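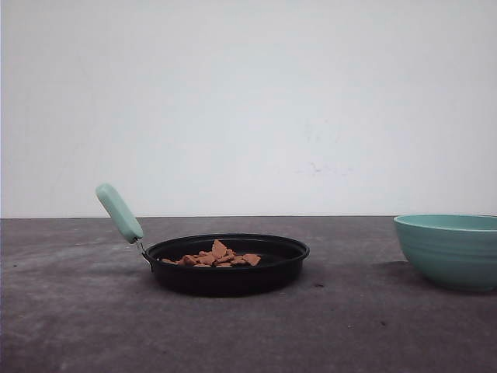 Gray tabletop and wall.

TINIVWOOD TAEKWONDO ASSOCIATION
Minutes of the Technical Meeting, October 26, 2025

Chair: Borislav Halilović
Quorum: met. The meeting was called to order with 6 voting members present.

1. Previous minutes
Approved with one correction. Under "Seeding," the words "regional points" were replaced with "ranking points."

2. Entries for the Kambridge Open
Registered entries stand at 237 against a venue limit set by the fire permit. Of these, 175 are in sparring and the remainder in forms. Entries in the junior forms division remain open until the draw. Late entries in sparring will go to a waiting list in order of receipt.

The chair noted that two clubs had submitted athletes without current belt certificates. Those entries are held as incomplete and will not be placed in the draw until the documents are received.

3. Electronic scoring
The Proteck scoring units will be used on all 3 rings. Head sensors are to be paired and tested before the first weigh-in closes. A replacement receiver is to be kept at the technical table.

Discussion of the trunk protector threshold settings for the lightweight cadet divisions. It was agreed to keep last season's values. A request from the Berisha club to lower the threshold for one division was considered and declined, as the entry notice had already been published.
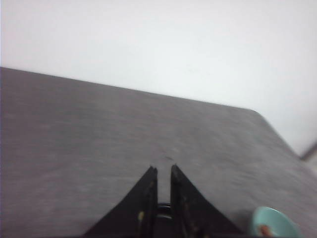 Page 2

4. Weigh-in
Random weigh-in on the morning of competition will apply to senior divisions only. The tolerance stays as written in the rules packet. Athletes selected must report with a coach and photo ID. Failure to report is a withdrawal.

5. Referee assignments
Motion: that no referee be assigned to a ring in which an athlete from the same club is competing. Moved and seconded. Carried, one abstention.

Corner judges will rotate after each block of matches. The rotation sheet is to be posted at ring side and sent to head coaches with the draw.

6. Video review
One review card per athlete per match. The card is returned if the appeal is upheld. Review of head kick contact is not permitted where the sensor system is working.

7. Action items
Halilović: reply to the Berisha club in writing.
Secretary: contact clubs with incomplete entries.
Equipment officer: confirm battery stock for Proteck units.

8. Other business
None.

Meeting adjourned. The next meeting will be held after the draw is published.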